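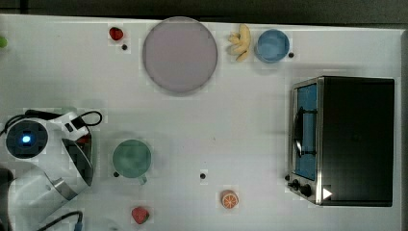
Toy strawberry, plate and small blue bowl on a white table.

Pallura for Bloggers: A Review After One Long Season

Posted 9/22/24

I bought Pallura to keep track of my blog posts and the comments on them. Before that I used a spreadsheet, and before the spreadsheet I used a paper calendar with a lot of crossing out. My blog has 399 published posts and runs four mornings a week. I also take part in two blog hops a year, so I spend a fair amount of time on other people's sites.

Pallura is a planner that runs in the browser. You connect it to your blog, it pulls in your old posts, and you get a month view with a column of drafts on the right. It costs $10 a month. There is a free plan, but the free plan only lets you see two weeks ahead, and I plan further out than that.

Setup

Connecting the blog took one evening. The import brought in every post with its title, date and labels. It did not bring in posts I had saved as drafts, and I had 84 of those. I copied the ones I still cared about by hand and let the rest go. The help page says draft import is planned, with no date given.

My labels came through in all lowercase. You can fix them one at a time under Settings, Labels, Edit. I fixed the ones I use most.

The calendar

The month view is the best part. You can drag a post from one day to another and everything linked to it moves too, including the reminder to share it. If you write a series, you can lock the order so that part two can't land ahead of part one. I used this for a run of posts about my grandmother's letters and it saved me from at least one mistake.

Each post has a notes box. It holds plain text only, no links you can click. I keep my sources in there and paste them into the browser when I need them.

It loads slowly in the morning. By lunch it is fine.

Comments and visiting back

Pallura puts new comments in one list, oldest first. Click a name and it shows the last time you visited that person's blog, as long as you logged the visit. Logging is a button in the toolbar. I forgot to press it for most of the first week and then got used to it.

During a hop, you can paste in the sign-up list and it becomes a set of links to work through. It removes duplicates. It also flags blogs that haven't been updated lately, which helps with the bigger hops, where plenty of people sign up and then never post. You can set how old is too old. I have mine set to 3 weeks.

Replies are weaker. You can answer a comment from inside Pallura, but the reply shows up on the blog without a line break, so a two-paragraph answer turns into one block. For anything longer than a sentence I go to the blog and write it there.

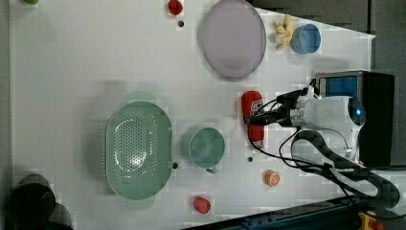

Asabe Isah emailed me to say she has the same trouble with replies, and that switching the editor to basic mode fixes it on her blog. She added that basic mode turns off spell check, so she writes the reply somewhere else and pastes it in. I tried it and the line breaks did come through. I have left it in basic mode for now.

Compared with the others

I tried two other planners first. Flukthorpe has a nicer phone app and better color coding, but it treats comments as an extra and charges for them separately. If you don't do hops and mostly want a calendar, it may suit you better. Troltov is made for teams. Every post wanted an editor assigned to it, and I had to assign myself each time before I could schedule anything. I gave up on it after the trial.

Lawal Adebisi still uses Troltov for a group blog with five writers and has no plans to leave, so I don't think it's a bad product. It's a poor fit for one person.

Support

I wrote to support twice. The first time was about the labels, and I had an answer the next day. The second was about a post that showed as scheduled after it had already gone up. That one took a week and the answer was to log out and back in. It worked.

You can export everything to a plain file at any time. I did it once as a test and the file opened without trouble. Comments are included, but your visit log isn't.

Would I renew?

Yes, through December at least. I have a holiday hop then, and the sign-up list tool alone makes that month easier. I'd like to see draft import and working line breaks before I pay for a full year.

If you're thinking about it, start on the free plan and import your blog first. Check the labels before you do anything else, then try one week of answering comments from the list. The paid plan adds the longer calendar and the hop tool, and the rest works the same way.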